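Service Robotics, Unit 5: Can a Machine Do the Chores Yet?
Handout for the February session
Prepared by Marlene Guimarães; lab sections with Melur Subramaniam

5.1 Scope

The unit covers manipulation tasks that a person does in a home or small shop with no special tools: moving a phone, clearing a desk, carrying a board across a room, tidying around a plant. Factory arms have done repetitive work for decades, but with fixtures. A chore has no fixture. The object is wherever the last person left it.

All exercises use the Okgate room, our simulated one-room apartment, with a two-armed robot. Read section 3 of the Purba notes before the lab if you have not worked with a tilted head camera. Horizontal lines in the room will not be horizontal in your data.

5.2 Small flat objects

A phone lying on a table is a poor target for a parallel gripper. It is thin, the surface below it blocks the fingertips, and the usable contact is limited to the side edges. Three approaches are common: slide the object to an edge and pinch the overhang, tilt one side up with a fingertip, or straddle the narrow dimension and close with the tips brushing the surface. The third needs good height control -- a small error low and the fingers stall on the table, a small error high and they close over the top. 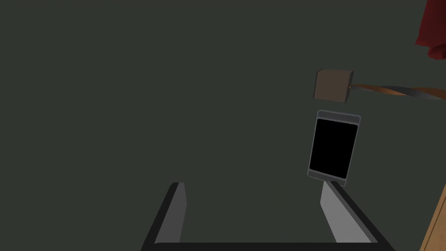

Fig. 5.1. Gripper open, phone ahead of the right finger.

Before closing, the phone has to be brought between the fingers. Work out the lateral correction in the gripper frame first, then convert to joint motion. Students who do it in the other order usually lose a sign.

Cables are a separate problem. A cord has no fixed shape, and a planner that treats it as rigid will either refuse the grasp or drag whatever is attached. For the lab, treat any cord as an obstacle.

5.3 Two arms in one room

Having two arms doubles the reach and more than doubles the planning. Each arm is an obstacle to the other, and the torso is an obstacle to both. Furniture adds constraints that change whenever the base moves. A typical conflict is one gripper up against a large piece of furniture while the other is wanted over a desk. Turning the torso to help the second arm pushes the first into the furniture.

The baseline controller (Ferkent) resolves this by freezing one arm. It is safe and slow. In our trial set of 1,478 simulated runs, 34 ended with neither arm able to move, and in each of those the base had been parked before either goal was checked. Check both goals, then park.
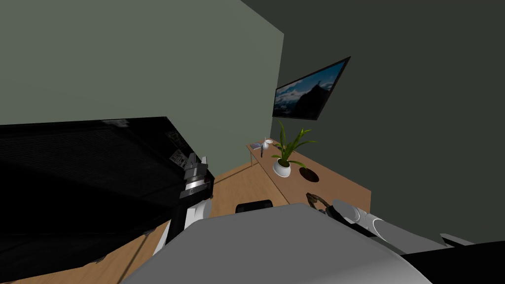
5.4 Reaching near things that must not be touched

Most household surfaces hold objects unrelated to the task. A potted plant is a good test. The pot is easy to model as a cylinder or bowl. The leaves are long, thin and spread past the desk edge, so a bounding box around the whole plant closes off a large share of the desk.
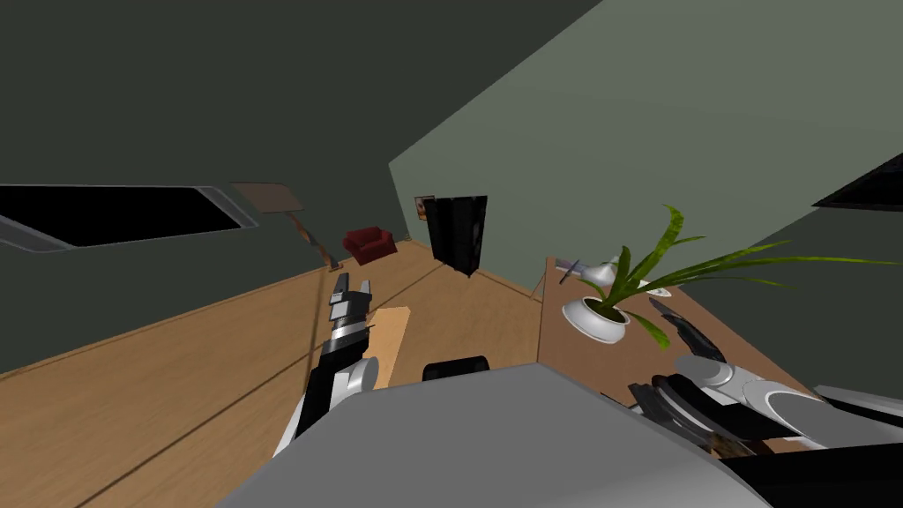 The usual compromise is two collision layers. The pot is hard: no contact under any condition. The foliage is soft: contact is allowed at low speed and is charged a cost. Set the soft cost too low and the forearm sweeps through the leaves on every reach. Set it too high and the planner takes the long way over the top, often hitting a joint limit.

Long boards on the floor raise a different issue. A board is easy to grip and hard to carry, and the far end moves a long way for a small wrist rotation. Grip near the middle if the base can get there. If it cannot, plan for the second arm before lifting. 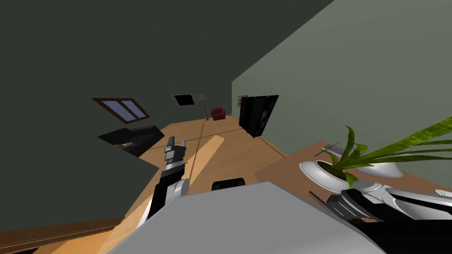 5.5 Where things stand

Picking up a known rigid object from a clear surface: solved well enough to use. The same on a cluttered desk: works, with a failure rate a household would not accept. Flexible objects, and anything needing both hands at once: research. Simulated results such as ours overstate all of these, as contact friction and cable behavior are simplified.

5.6 Lab work

1. Compute the lateral correction for Fig. 5.1, assuming the finger gap given in the Esico data sheet.
2. Run the desk reach with the soft cost at 3 settings and plot path length against leaf contact.
3. Propose a base position from which both the board and the desk can be reached. State which arm moves first.

Melur will take questions on item 3 in section. Bring your plots.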